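夹爪安全操作规范小组项目报告
课程:机器人系统实践
组员:我、Sanne Martens、Ward Willems
指导老师:Geert Vanhove

一、我们到底做了什么

先交代一下背景。开题的时候我们三个人都想做“酷一点”的东西,比如让机械臂叠衣服,结果 Geert 老师看完开题表,在上面写了一行字:你们实验室连一份像样的操作规范都没有,先写这个。说真的,当时有点失望(Ward 还嘀咕了好几天),不过做到后面我反而觉得这个题目挺有意思的,因为规范这种东西,写出来容易,让人愿意照着做就难了!

所以这份报告讲的是:我们怎么给桌面级、地面级的抓取任务写了一套操作规范,又怎么在自己身上试,改了哪些条,还有哪些条到现在也没吵出结果。规范的名字叫 Jitik,是 Sanne 起的,没有什么含义,就是好念。

二、第一版为什么不行

第一版是我写的,足足十一页。我把能想到的全塞进去了:上电顺序、急停位置、线缆走向、谁可以站在哪儿……自己还挺得意。拿给隔壁组的 Thijs Van der Linden 试用,他翻到第三页就问我:“那我现在到底能不能按启动?”

好吧,这就是问题。真正操作的人一手扶着示教手柄,根本腾不出手翻文件。于是第二版我们砍成了两张纸,一张贴在电源旁边,只管上电和急停;另一张管抓取,从摆物体一直到松爪。长的那份还留着,改名叫“说明附录”,给想知道原因的人看。

三、抓取那张纸上的内容

现在的版本是这样写的:

开始之前,操作员要口头说一句“准备动”,旁边的人回一句“好”,没有听到回应就不动。
急停按钮必须在操作员伸手能碰到的地方,不能放在要绕过机械臂才够得着的位置。
物体放下以后先退手,再让夹爪下降。手和夹爪不能同时在工作区里。
手指接近物体时切到低速档,对准之后再合拢。
手指包覆层每次开工前看一眼,松了、翘了就停下来重新包。
松爪前确认物体下面有支撑,悬空的时候不许松。
每次异常都要记,哪怕只是蹭了一下。

看着都很简单对不对?可是第三条我们自己就违反过好多回。物体摆歪了,人的本能就是伸手去扶一下,这时候夹爪可能正在往下走。后来 Ward 提议把“扶一下”也写成正式动作:先喊停,等机械臂静止,再伸手,再退手,再重新说“准备动”。麻烦是麻烦,但至少有个固定的做法,不用每次临场发挥。

关于对准,我们争得最久。Sanne 主张从手腕相机的画面里看,两根手指都要出现在物体两侧才允许合拢;我觉得看一侧就够了,速度还快。最后听了她的。像鼠标这种圆滑的东西,只盯着一侧,另一侧的手指很容易压到壳上面去。
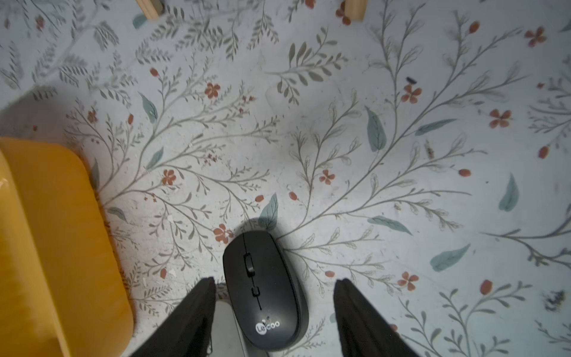
图1 手腕相机视角:地面上的无线鼠标,两根手指分别在左右

鼠标是我们用得最多的测试物体,表面光滑,轮廓又是弧形的,特别适合拿来挑规范的毛病。图1里右边手指和鼠标之间还留着空隙,对准那一步要看的就是这种地方。手指外面那层深色包覆的边缘也有点毛,所以第五条后来补了半句:边缘起毛可以继续用,但要记在本子上,露出里面的材料就必须换。这半句是 Riet Jansen(我们的实验课助教)加的,她说“起毛”和“破了”不分清楚,大家要么永远不换,要么天天换。

地面怎么布置,我们也单独写了一段。地垫有花纹没关系,换场地本来就是任务的一部分,但开工前得把碎屑清掉,周围的家具要么移开,要么在纸上记清楚位置。这一条执行得最差,我得承认,清扫这件事三个人都在等别人做。目前的办法是谁负责上电谁就负责扫地。

四、试运行

九月我们按新规范跑了 104 次抓取,每次都填记录表。表格一开始有一大堆栏目,填到后来大家开始乱画勾,Riet 看出来了,因为连续好几行勾的角度都一模一样,哈哈。之后表格改成三栏:物体、有没有异常、异常发生在哪一步。字少了,写的内容反而认真了。

记录本翻下来,按急停的有两次,都和线缆有关。一次是线缆搭在关节上,一次是有人从后面走过带了一下。这两次都没有碰到人,可是我们的纸上居然没有一个字提到线缆!第一版那十一页里倒是有,砍的时候被我砍掉了。现在加回来了,放在电源旁边那张纸的最后一行。

至于口头确认,刚开始大家都觉得傻,两个人面对面喊“准备动”“好”,像在演戏。过了一阵就习惯了,有天我在食堂端盘子转身的时候居然也说了一句“准备动”,Thijs 笑了一整个中午。

五、还没解决的

一个人单独操作怎么办,规范里现在写的是“不允许”。但周五晚上实验室经常只剩一个人,大家心里都清楚会发生什么。Geert 老师倾向于限制最高速度后放开,Sanne 坚决反对,我夹在中间,暂时站 Sanne 这边。

还有低速档到底多低。我们现在用的是控制软件里的预设档位,没有自己测过接触力,所以这一条只能说是经验做法,不能当标准引用。下学期如果能借到测力计,我想先补这个。

六、分工和个人体会

我写了第一版和附录,Sanne 负责抓取那张纸的措辞,Ward 做记录表和数据整理。试用反馈主要来自 Thijs,在这里谢谢他,他挑毛病是真的不留情面。

我自己最大的收获是学会了删东西,也学会了删之前先问一声别人(线缆那条够我记很久了)。附录和空白记录表都放在实验室柜子第二层,后面的组要用直接拿,改了记得写上日期。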